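Course handout, Unit 6: Reading an Offer for a Two-Arm Workstation
Applied Automation, evening group. April 2018

In the last unit we spoke about the cost of a single arm. Now we take a full kit, as the supplier offers it, and we try to judge it before any money is spent. The kit is the Zevedach, sold by Evbridge. It contains two arms on one base, two parallel grippers, a head camera and the control software. The base price in the offer is 2964 dollars per quarter on lease. With the service plan, called Millet, it becomes 3338 dollars. Please keep both numbers in your notes, we need them in exercise 2.

1. What the offer says

The offer has four pages, and only one of them speaks about tasks. It uses the words "everyday objects" five times without a list. When you read such words, ask which objects, and in which position on the table. A gripper with two thin fingers will behave well with a hard box and can have big trouble with paper or film. A small case with a latch is again another problem, for there the arm must hold one part while it moves a different part.

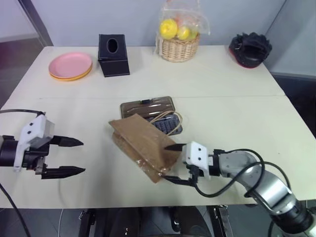 Nouhaila Ezzat: I would be careful with the words "everyday objects" also from the other side. We leased this kit for one quarter and our complaint was refused, because we never wrote down our own objects before signing. The supplier was correct, I am sorry to say. Make your list first, attach it to the order, and let them sign it.

I agree with this remark and I have added it to the checklist in section 4.

2. One arm or two?

Many buyers pay for the second arm and then use it as a reserve. This is a waste. The second arm is worth its price when the task needs holding and moving at the same moment: a lid against its base, a bag against its content, a cap against its bottle. If your list has no such task, ask for the smaller kit, the Idley, which has the same gripper and the same software.

For a hinged case, the point to check is the grip on the lid. The fingers have only a thin edge to take, and the base must not slide on a smooth table. In your report, write separately what each arm is doing. A sentence like "the robot opens the case" is too short and hides the difficult part. 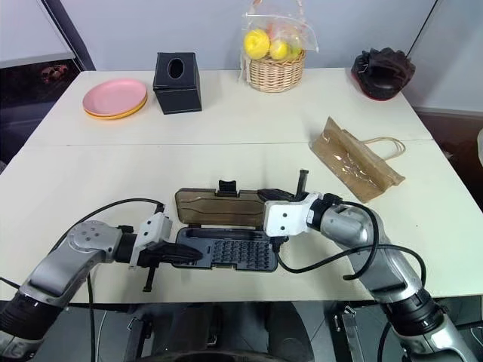 Write also where the fingers touch, and if the contact is on an edge or on a flat face. Small parts inside a case make one more risk – a tilt of the base can send them over the table. The offer does not mention this.

3. Service

Millet covers the fingers, the cables and one visit per quarter. It does not cover the camera. The answer time is given in working hours, 80 of them, so for a shop with one shift this means two weeks. Training for a new operator costs 520 dollars per person and is not part of the plan.

4. Checklist for your report

Own object list, signed by both sides
Task for each arm, in separate sentences
Surface of the table, and if a mat is allowed
Space for the cables when both arms are turned inward
Answer time changed into calendar days

Exercise 1. Choose one task from your workplace and write it in the form of section 2, half a page.

Exercise 2. Calculate the cost of one year with Millet and without it, training of two operators included. Say at which number of repairs the plan becomes the cheaper choice, and which repair price you have assumed.

Bring both on paper to the next meeting.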